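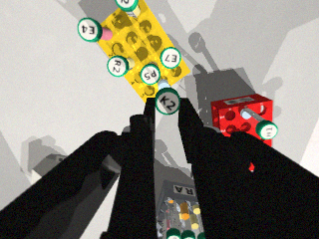 Progress report for the tube sorting work, second funding period, sent 22nd April. Short version: the sim side is ahead of plan, the real bench is behind, and we need a decision from you on the July budget line before we order anything else. Most of the period went into collecting examples for the tube pick task, all in simulation, all driven by hand by Rocío Marulanda and Nurhan Güler. Every cap carries a short code, and the policy has to go to the one it is asked for and leave the rest alone. Easy cases are done. What we collect now is the awkward stuff — K2 between the fingertips with P5 and E7 close by, codes turned sideways or upside down, the fingers and linkages hiding a good part of the red rack. The old set had nearly all its codes upright, which is why the first model read them well in the demo and badly everywhere else.

Where we are

Collected: 112 sessions, each up to 50 picks. Not every session is full length. Operators stop when they get tired and we have told them to, tired picks are sloppy and sloppy picks teach the wrong thing. Nurhan threw out 2 whole sessions where the control lag was bad enough that the fingers overshot on nearly every approach. They are kept on the Daststead drive but marked do not train.

Labels: Aishwarya Kurup has a first pass on everything. Each pick gets the code asked for, the code grabbed, the rack it came from, and clean / bumped neighbor / dropped / wrong tube. "Bumped neighbor" has been a fight. Rocío marks any contact, Nurhan only marks it if the other tube moves. We settled on Nurhan's version — moves in its slot, or it doesn't count — and Aishwarya is going back through the early sessions to match. Not finished.

Training: first run on the new set finished last week. Second run is waiting on the relabel, no point paying for it twice. Wrong tube is still the most common failure in the first run. Most of those are at the crowded end of a rack where the caps overlap. Muammer Tatlı thinks the overhead view alone is too little there and wants a side view added. I agree but it means re-rendering the sessions, the recorded motions can be replayed so we don't lose operator time, only compute.

What slipped

Real bench. Gramik sent the finger pads late and then the wrong stiffness, replacement promised but no ship date in writing. So there are no real examples in this report, zero, and the plan said we would have started. The arm is mounted and moves, thats all I can claim for it.

Shadows. The renderer throws harder shadows than we get under the lab lights at Yüksel, and the first model seems to lean on them to guess tube height. We are varying the light in new sessions. Muammer has a short note on it, I'll forward when he has cleaned it up.

Rack placement is still narrower than I would like. Racks turn and shift between sessions but they mostly stay in the same half of the table. Fix is in the scene script, Muammer has it on his list after the side view.

Money

Operator hours are at 58 percent of the line. Compute is under, but the re-render will eat most of that. Hardware is unspent apart from the pads and the mount. We would like to move part of the hardware line into operator hours for July, Estrella Alvarado at Briken has the sheet with the split and can answer questions on it. If the answer is no we carry on with one operator and the hard-case set comes in smaller.

Next

Relabel done, then second training run, same test list as the first so the numbers compare.
Side view in the renderer, replay of the old sessions.
Wider rack placement and new lights in all sessions from here on.
First real picks as soon as the pads arive. Pink and yellow racks of paperwork for that are already with the safety office, waiting on one signature.

Need from you: yes or no on the hours, and who should get the raw sessions when the period closes. Rocío can set up access for them the same day.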